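Plastic Bags, Tamed at Last!

I love a thin plastic bag. Light, free, endlessly useful, and a real menace once there's a drawerful of them.

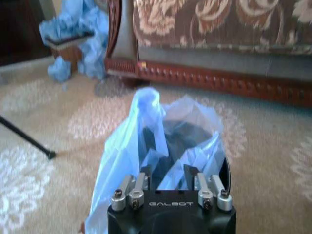 How many bags should I keep at home?

Keep as many as fit in one container with the lid shut. For our house that's 47, and I've never once run out between shopping trips.

A crumpled light-blue one, see-through enough to let the daylight in, takes up far more space than it should, so get the air out first. Lay the bag flat, smooth it from the closed end toward the handles, and fold it lengthwise into a strip. Then roll it up and tuck the handles in. Five seconds a bag once you get the hang of it (and oddly relaxing in front of the TV!).

Before you roll, put a hand inside and feel around the corners. I've found receipts, a sock and, last April, a birthday card I'd been hunting for all week.

Small bags line the bathroom bin. Bigger ones go in the car, three in the door pocket, for muddy shoes and wet swimsuits. Any bag with a hole goes straight to the store drop-off, if yours takes them.

My neighbor Napaporn Nuchit stores hers in an empty tissue box and pulls them out through the slot. It works beautifully, and it fits under the sink next to the dish soap.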